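Small Trays, Big Feelings

4 min read

I promised in June that I'd stop writing about drawers. I lasted one issue, so here we go again!

It started with the hall drawer (you have one too, don't pretend) which I pulled out on Saturday looking for a stamp. I found 14 keys, a birthday candle, a tape measure that no longer goes back in, and a coupon for Bultine, the garden place that closed before we moved here. No stamp. I tipped the whole lot onto the table and made a cup of tea, and then I sat there moving things from one pile to another for most of the afternoon.

My old method was bins. Big ones, the Sarkine kind with the snap lids, and I've still got three of them in the garage. The trouble with a big bin is that it's a drawer with a lid on it. You put the little things in, they sink, and you buy another pair of scissors. So I've gone small this time, and I mean really small, one shallow tray for one sort of thing. I like the see-through ones best, a bit of color but you can still tell what's in them. Mine came from Trandden in a mixed pack and I'm already eyeing a second one.

The other thing I've changed is where I sort. I used to do it on the bed, on top of the quilt, and every button rolled into a fold. A bare wood table is so much better. Put down the tray, put down the one or two things you're deciding about, and leave the rest of the wood alone.
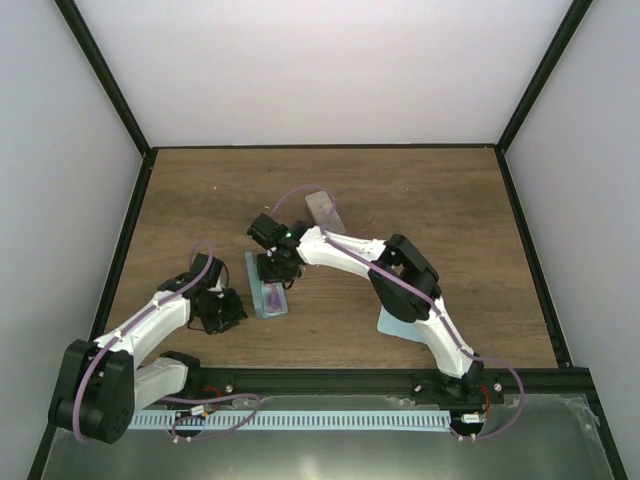

What goes in a tray

Anything you reach for more than once a week and lose more than once a month. For me that's hair clips, the good pens, the little screwdriver for my glasses and whatever charger is in favor. I let each tray have one stray as well, something that doesn't match anything, since I know perfectly well I'll drop one in there anyway.

Set the tray longways if your drawer is deep, so you can see right to the back when you only open it halfway. And try it on the table first! I filled two trays beautifully and then found they were a hair too tall for the drawer, and had to start over with the shallow ones.

Liners are up to you. I bought a roll of the Jara grippy stuff, cut it crooked, and it works fine crooked.

The keys are still on the table, by the way. I've matched five of them to actual locks, and the rest are in a tray of their own until I can face the shed. If you've sorted a drawer this week, hit reply and tell me the oddest thing you found in it. Next time I'm doing the shelf under the sink, so wish me luck.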